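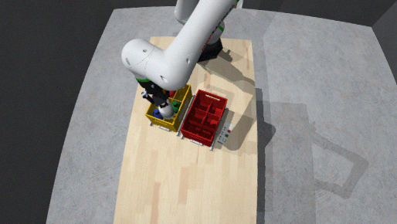
Nanami Kamata wrote to me after my last post to ask whether the crate-to-crate kit was worth the money for a firm with one packing bench and no engineer, and whether I would please stop going on about the box it came in and get to the point. Fair enough, Nanami! I did spend four paragraphs on the box. I can't promise to be brief this time either, but I can promise to talk about the kit.

So, the Ellgate. For anyone who has wandered in from the gardening posts, it's a service and a kit in one. You get a white arm, a gripper, a pair of plastic crates with dividers in them, a little panel with a red button and a green one, and (the bit I have really come to like) a simulator in which you can try the whole job out before a single screw goes into your own bench. They lend you the simulator for the trial period and you can mess about in it as much as you please. The arm takes things out of the yellow crate and puts them in the red one, or that's the job I've set it, and for a month I have been sitting up with a pot of tea watching it in rendered form on the kitchen laptop.

I ought to explain what I want it for. We sell small odds and ends for people who mend clocks, and every order goes out with a handful of little parts sorted into compartments so that the customer doesn't have to tip everything out on the carpet. Sorting them is dull work. I've done it since we started, mostly in the evenings with the radio on, and my wrists have begun to let me know about it. I had looked at three other kits and been put off by all of them, two on price and one by the salesman, who called me back at seven in the morning to ask if I had "reached a decision moment". I had not.

The Ellgate trial started in June. You pay 70 pounds for the simulator, which they take off the bill if you go on to buy, and for that you get the software, a starter scene and two phone calls with a real person. Mine was Séverine Hervieu, and she was lovely. She let me ask the same question about crate spacing on both calls and answered it as kindly the second time.

Setting up took me an afternoon. The instructions are decent as far as they go. The starter scene gives you a plain wooden table with the arm standing at the far end and the two crates side by side in front of it, with a narrow gap between them, and you can drag things about from there. I moved the red crate a bit skew on purpose, because in my workshop nothing is ever put down straight, least of all by me after supper. The arm coped with this far better than I had expected. You tell the software which crate is which, it works out the grid of compartments, and if the crate is turned a few degrees it turns the grid to match. I tried it at steeper angles as well. Past a certain point it gives up and puts a polite message on the screen asking you to straighten things, and I thought that was reasonable.

The shapes you get to practise with are simple coloured objects, a red and a green and a blue among them, and I'll admit I found that a bit disappointing at first. I wanted tiny brass screws! But Séverine talked me round. Her view is that you should get the reach right with easy shapes, find out where the arm is awkward, and only then bring in your own parts. You can load those in if you have drawings of them. I had drawings for some and made very poor ones of the rest with a ruler and a cup of coffee, and the software accepted them with better grace than they deserved.

Where it's awkward, for those who want to know, is near the walls of the crate. The gripper has a fair bit of hardware around it, dark fingers and brackets and so on, and next to it there's a stubby white cylinder that has to go wherever the gripper goes. If a part is tucked up close to a side wall, you have to think about which way round the wrist comes in, or the simulator flags a clash and stops. I had a great many clashes in the first week. By the third week I'd learned to leave the compartments along the edges for the bigger parts and keep the fiddly ones towards the middle, and then things went much more smoothly. I wish the manual had said so. There's a whole chapter on changing the colour of the table, and two lines on this.

While I'm grumbling, the saving of layouts is a muddle. You save the layout in one menu and the job in another, and if you forget the second one you come back the next morning to a perfectly arranged pair of crates and an arm that has no idea what you want from it. I did this three times. I also couldn't find any way of renaming a job once I'd saved it, so I now have one called "Test" and one called "Test proper" and one called "Hotness", the last being my daughter's contribution when I left the laptop open. It's the one that works best, so I'm afraid "Hotness" is what we'd be running if we bought the thing.

On to the numbers, which I know is what Nanami was after. I left Hotness running overnight in the simulator, on the fast setting, and in the morning the log said it had tried 1307 transfers from yellow to red. It keeps a tidy list of the ones that failed and tells you which compartment each was in, and nearly all of mine were those edge ones again. The log can be saved as a spreadsheet. I mention it because Tín Lại asked in the comments last time and I forgot to answer, sorry Tín! Yes it can, and yes, it opens in the free programs too.

The price for the full kit, with the arm, was quoted to me at 2763 pounds for the first year on the hire scheme, with the crates and the panel included, and 813 of that is due up front. After the first year it drops, but they wouldn't put the figure in writing until nearer the time, and I didn't much care for that. I asked twice. If you're thinking of signing up then do press them on it, and perhaps between us we'll wear them down. Extra crates are sold separately, and they'd like you to use theirs. Ordinary ones will do in the simulator if you measure them carefully, though Séverine did say the support people would want to see the proper sort before they'd look into a fault.

I compared it as well as I could with the Brunet, which Capucine Joly has had in her bead shop since the spring. She very kindly let me come and stand in her way for a morning. The Brunet is a smaller arm and quicker to get going, I'd say, and the person who fits it does everything for you, which suits Capucine down to the ground. But there's no simulator to speak of. If she wants to change the layout she has to stop work and try it on the real bench, and she told me she has stopped bothering and simply fits her beads to the layout she was given. I'd find that hard. I rearrange things constantly (ask anyone who has ever tried to find the scissors in our house) and being able to try a new arrangement on a screen at ten at night, with nothing to break, is worth a good deal to me.

A word on the panel, because I had a question about it by email from someone who didn't leave a name. Green to start, red to stop, was how Séverine explained it to me, and in the simulator you click on them with the mouse. I put mine over to the right of the red crate, flat on the tabletop, as I'm right-handed and that's where I'd reach. You can put it where you like. I did think it looked rather small for something I might want to hit in a hurry, and I asked whether there was a larger one. There is, it costs extra, and I've added it to the quote.

I also spent far too long watching the shadows. They've gone to some trouble over the lighting, so the arm throws a great long angular shadow off across the table and on to the floor, and it creeps about as the arm moves. It adds nothing whatever to the sorting of clock parts, but my tea went cold more than once.

So will I buy it? I think I will, yes, if they'll give me that second-year price. The carriage is to be done by Veneditz, who brought our last workbench and managed the stairs without taking the paint off, so I'm easy in my mind about that side of it. The bench itself needs to be shifted along first, as the arm wants to stand at one end with clear room to swing, and there's a radiator I hadn't thought about until I measured up. Ludivine Bouvier, you offered to lend me your good tape measure and a pair of strong arms, and I'm now going to hold you to it in front of everyone.

Nanami, I hope that answers you, even if it took me a while to get round to it. For one bench and no engineer I'd say try the simulator for the month and see how cross it makes you. If you do, put the small parts in the middle compartments from the start, and save the job as well as the layout. I'll write again once I've had a reply about the price and found out whether the radiator can be moved.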